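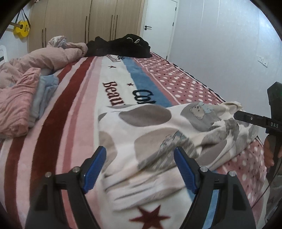
Notes for the Hekstead talk, 30 May 2020
Working title: Fold It on the Bed

(Wait for people to settle. Mute check. Water.)

Hi everybody, thanks for giving up part of your Saturday for laundry. I know, I know. I've been talking to groups about small-home housekeeping for a while now and this is the topic that gets the most email, more than kitchens, more than paper, more than kids' toys. Everybody has clothes and everybody has a pile.

So I want to talk about the bed. I fold on the bed. I've tried the couch, I've tried the top of the dryer, and for one awful January I tried a folding table from Panonell that pinched my fingers every time I put it away. The bed wins. It's big, it's the right height if you sit on the edge, and in most homes it's a couple of steps from wherever the clothes live.

(Slow down here, I always rush the next part.)

First thing: leave the bed made. Pull the blanket up flat before you dump anything. I use a plush one and I love it, but plush grabs. Socks stick to it, anything with a bit of static sticks to it, and if your blanket has a loud pattern (mine do, I can't help myself!) a small printed thing can vanish right into it. If that drives you nuts, throw a plain sheet over the top and fold on that.

Second: big flat things go first. Sheets, blankets, duvet covers, those big soft kids' prints with the animals on them. Everybody wants to start with the T-shirts because T-shirts are easy, and then there's a beautiful stack of T-shirts sitting exactly where you need to spread out a sheet. Do the big one while you have the room. Spread it out, smooth the part nearest you, then walk around and pull from the far side. If your bed is up against a wall like half the beds in this city, you can't walk around, so kneel in the middle and push the wrinkles toward the wall. It looks silly. It works fine.

ASK THE GROUP: who has a bed against the wall? (Hands. Usually most of them.)

Third: fold for the shelf you have. Go measure it. My wardrobe shelf holds 3 sheet sets side by side if I fold them in thirds the long way, and 2 if I fold them the way my mother taught me. Same sheets! I was so annoyed when I worked that out. Bring one folded piece over to the wardrobe before you do the rest, see if it fits, and then copy it.

(Demo: pillowcase, then the crib-size blanket. Hold it up high so the back row can see. Don't talk with your chin on the fabric.)

Fitted sheets. Deep breath. I'll show the corner-in-corner thing once, slowly, and then I'll show what I do on a weeknight, which is fold it into a lumpy rectangle and put it inside its own pillowcase. Nobody's inspecting.

Then the timing question, because someone always asks. I leave a clean load up to 48 hours. After that we start sleeping around it, and then it moves to the chair, and you all know about the chair.

If we're running long, skip the Shezi bins story. If we're running short, tell it, and do the bit about the lids.

Storage stuff to mention: the Stimari shelf dividers are okay on thick boards and wobbly on thin ones. I bought mine myself. Don't buy any until you've done one full round of folding, you may not want them.

Homework for everybody: one load, on the bed, biggest piece first. Email me a before and after if you feel like it, messy is welcome.

Questions. Repeat each one into the mic! Then hand out the sheet-folding page, and grab my pillowcase back from the front row.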